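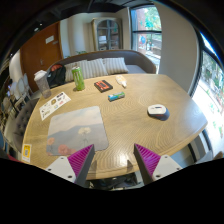 *Mousepad with poppies and a mountain silhouette.*

# Percentage is the wrong first tie-breaker for an uneven fixture

The Relasbridge league separates clubs level on premiership points by percentage: points scored, divided by points conceded, multiplied by 100. The rule is inherited from football at higher levels and is rarely discussed, except by whichever club has just missed finals under it. My view is that the league should keep percentage on the ladder, demote it to second tie-breaker, and put head-to-head results ahead of it.

The case for percentage is familiar. It uses every match, it is continuous and so almost never produces a second tie, and any spectator with a phone can work it out at the ground. It also rewards defence as well as attack. All of that is correct, and would be close to decisive if every club played every other club the same number of times under comparable conditions.

Relasbridge clubs do not. Each club plays some opponents once and others twice, and the double-ups are set before the season with regard to travel, ground availability and the wish to schedule local derbies. A club drawn to play the bottom side twice gets a second opportunity to build percentage. A club drawn to play the top side twice gets a second opportunity to lose it.

Last season shows the size of the effect. Clellen finished the home-and-away rounds having scored 2,944 points and conceded 2,944, for a percentage of exactly 100. Suppose one further match had been added, won by 100 points. At a scoreline of 150 to 50, Clellen's percentage moves to 103.3. Clellen missed the last finals place to Gallagher by a smaller gap than that, and Gallagher had played the bottom side twice where Clellen had played them once.

I do not claim Clellen would have won a second such match by 100 points. The claim is narrower: one heavily lopsided result is worth more than the margin that commonly separates tied clubs in this league, and access to lopsided results is distributed by the fixture.
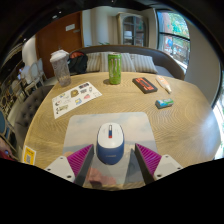

There is a second problem, which concerns incentives late in matches. Under a percentage rule the last quarter of a settled game still has value, and supporters of the rule count this in its favour. In the AFL I would agree with them. In a suburban league with thin benches it means a coach who is well in front has a reason to leave senior players on the ground against an opponent that may be down to two fit interchange players. Junior-listed players get fewer minutes. The losing side gets a worse afternoon. The ladder gets a number that says more about the depth of the losing club than the quality of the winning one.

Weather adds noise of its own. A side whose easy matches fall in dry weeks will post larger margins than one whose easy matches fall in the wet. Over a full even fixture this partly washes out. Over a short uneven one it does not, and there is no adjustment for it in the by-laws.

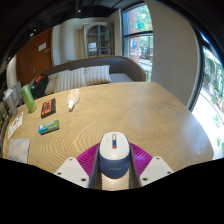
## What should replace it

The proposal is simple to draft. Where two clubs are level on premiership points, the higher position goes to the club with more premiership points from matches between them. If that is also level, as it will be when the clubs met twice and split the results, percentage applies as it does now. Where 3 or more clubs are level, head-to-head is used only if every club in the group played every other club in it the same number of times. Otherwise the group goes directly to percentage.

The restriction on larger groups matters. Without it the by-law would import the same imbalance it is meant to remove, and could produce circular results that the ladder software would have to resolve by some arbitrary order.

The strongest objection is that head-to-head rests on a very small sample. One match, possibly in round two with half a side unavailable, can settle a finals place in September. I accept this. But the match was at least contested by the two clubs whose positions are in dispute, at a time when each could affect the result. Percentage lets the question be settled on grounds where one of them was not present.

A capped margin is the alternative most often raised - the Buto competition used one for a time - and it does deal with blowouts. It also means the published ladder no longer agrees with the published scores, and it requires someone to choose the cap. I would take it over the current rule, though I think it solves less.

None of this needs a change to the fixture, which would be the more complete remedy and is not affordable at present. It needs an amended by-law, one extra column in the ladder spreadsheet, and adoption before the draw is released, so that no club votes with knowledge of its double-ups.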